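Watemell Cloth Handling Set -- README

Updated Jan 21, 2019

Watemell is a set of hand-held gripper recordings made in bedrooms and laundries. We put it together to compare two finger designs on clothing and bed linen before fitting either one to the arm at our Clomside workshop. The arm itself does not appear in the recordings. A person held the gripper and did the task, and a camera on the tool recorded it.

What is in it

There are 203 recordings, split into 7 folders by household. Each folder has a video file for every attempt, a text log of jaw opening, and a notes file. Timestamps in the log are in milliseconds from the start of the video. Divide by 1,000 before loading them into the Skinner player, which expects seconds.

The fingers

Iten fingers are narrow with a soft rubber face. Skinner fingers are wider and stiffer, with a shallow groove across the tip. Both sets fit the same body and close at the same speed. Change them with the tool off, then run the zero routine, or the jaw log will be out for the whole session.

Tasks are pick up, drag, fold once and lay flat. Garments on beds make up most of the pick-up recordings. We left the rooms as they were, so backgrounds vary a lot and the light from windows is uneven.

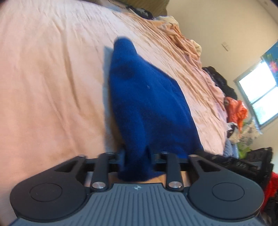 Pick-up task, blue fabric on a bed, jaws closed on one end.

Early impressions

Iten fingers were easier to use on thin cotton. They also tended to take hold of the sheet underneath, which we logged as a double pick. Skinner fingers did this less often but needed a bigger fold to close on. On towels we had no strong preference -- both held well enough. We have not tested either set on knitwear in any serious way.

Known problems

Household 6 was recorded in August with an older mount, and the camera sits a little lower on the tool. Don't mix that folder with the others if you are training on image position.

Bright windows wash out in many videos. Exposure was left on automatic.

Dark cloth against dark fingers is hard to label. Where the labeller could not tell when contact began, the contact field is blank -- treat blank as unknown, not as zero.

Labels were checked once by a second person. Colour names in the notes files are free text and have not been standardised.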